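Fake fruit season

I have been a fake fruit person since March, when I came home from Fekcombe with a bag of plastic pears and no plan for them at all. I grew up with a bowl of wax grapes on the sideboard and swore I'd never own one. Well!

My rule so far is that a dish gets one kind of fruit and that's it. Mixed bowls look like a hotel lobby to me. So strawberries get a dish to themselves, preferably something pale with a ruffled edge, and anything pear-shaped has to live out on the table until I find it a home.
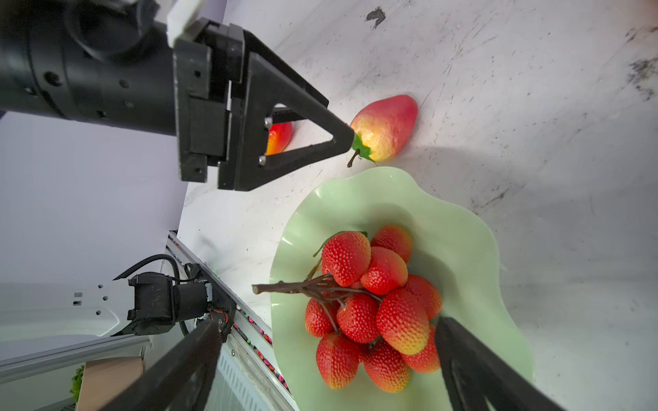

Mwende Muli says I've got it backwards and the strawberries should come off their branch and be tucked in between the bigger fruit, where the little leaves would fill the gaps. She also thinks three dishes of fake fruit is plenty for one household (I have 5).

I tried it her way for an evening and put everything back before bed. I like the twiggy bit showing - it makes the strawberries look picked, or at least a little less like they came out of a bag. And mint green under all that red makes me happy every time I walk past.

Dusting is the one real chore. A soft paintbrush gets into the seed dimples much better than a cloth does. Next up is lemons, if I can find any that aren't neon.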